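Home | Lists | Archive | Members | Log in
Search this list Go Advanced
Thread view 3 replies Share (2)

List: triltside-control
Subject: Re: Grasp planner picks leaves instead of stems
In reply to: message 114

The maintainers of the Triltside planner wish to thank the Clelness group for its report, the relevant part of which is quoted below.

> Since moving to the October release we find that the planner often
> proposes a grasp on a leaf where a stem is within reach. It is worse
> when flower heads overlap. We run both arms from one planning process
> and have left the stem weight at its default. Out of 40 attempts with
> mixed flowers, 18 were stopped by the operator because the proposed
> grasp was on a leaf or a petal. Is this a known fault, and should we
> go back to the earlier release?

We do not advise going back. The earlier release does not release the arm locks cleanly after a stop, and that fault is the more serious of the two.

The behaviour you describe has been reproduced at Lerton. It has two causes.

First, the segmentation step joins a leaf to the stem behind it when the two are close in colour. The planner then receives a single long region and places the grasp at its widest point, and the widest point is nearly always the leaf. A corrected version of this step is on the development branch. It splits each region by width before any grasp is scored. Sites using their own segmentation model should check that it still returns separate labels for stem, leaf and head, as the merged label will no longer be accepted.

Second, the default stem weight was lowered by mistake when the configuration files were reorganised. Until the next release, please set it by hand in the site file and restart the planning process. A reload is not enough, since the weights are read only at start.

The maintainers have also reviewed how work is shared between the two arms. At present each item is given to the arm whose gripper is nearer to the centre of the item. For long-stemmed flowers this is a poor rule, as the centre may lie under a neighbouring head. The new rule uses the nearest free length of stem, and an item with no free length is held back until something above it has been moved.

Test layouts for this change use artificial red roses and light blue hydrangeas with the stems left overlapping, and loose leaf sprigs laid among them as distractors.

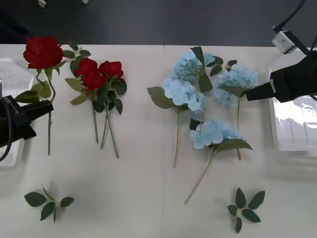 Sprigs should be labelled as a class of their own. If they are labelled as leaves, the planner will look for a parent stem and may attach them to the nearest flower. Lobo users will find the extra class in the updated label file, and no change to the Lobo export settings is needed.

We would be grateful if the Clelness group could send the logs for the 18 stopped attempts, together with the site file in use at the time. Please keep each archive below 200 MB, as larger attachments are removed by the list server without notice to the sender.

Questions about the arm locks should be raised in a separate thread.

For the Triltside maintainers
Lerton

Reply to list | Reply to sender | Previous in thread | Next in thread
0 comments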